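April 23, 2025

Cloth set, Peveck policy, second round of training. Really pleased with this one! Retrained overnight on the 580 demos from the homes batch plus the 139 we kept from January, same network, same learning rate, only the sampling changed. Nair's old loader drew frames evenly across each demo, so the long approach swamped everything and the grasp itself was a sliver of what the model saw. The new loader in Ziminier weights the stretch just before and after the fingers close. Small change, ten lines of code, and the loss on the held-out homes dropped below anything from the January runs by epoch 46.

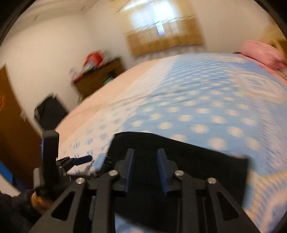
Edge finding is where the reweighting shows most. The old policy liked to come down in the middle of the cloth and pinch whatever bunched up, fine for a towel, hopeless for anything thin and flat. Now the predicted path slows near the rim and tips over before closing. Black cloth on a light blue spread with big white dots ought to be a gift for contrast, yet the old attention maps kept drifting off to the dots, and the new ones sit on the cloth border nearly the whole way in. I did not expect the sampling to fix that as well!

Held-out check: 172 clips, replayed offline, grasp point counted as good if within a finger's width of the labelled one. The plain-bedding clips were already decent and barely moved. Patterned bedding is where nearly all of the gain is.

Still bad:
- dark cloth on dark sheets, it wanders
- motion blur at the start of a clip throws the first few predictions
- gripper width target lags, looks like a timestamp offset, check the Arnia logs

Next: rerun with two more seeds before I get carried away, then try the same weighting on the release phase. Weights are in the shared folder under peveck_rw2, please don't overwrite them.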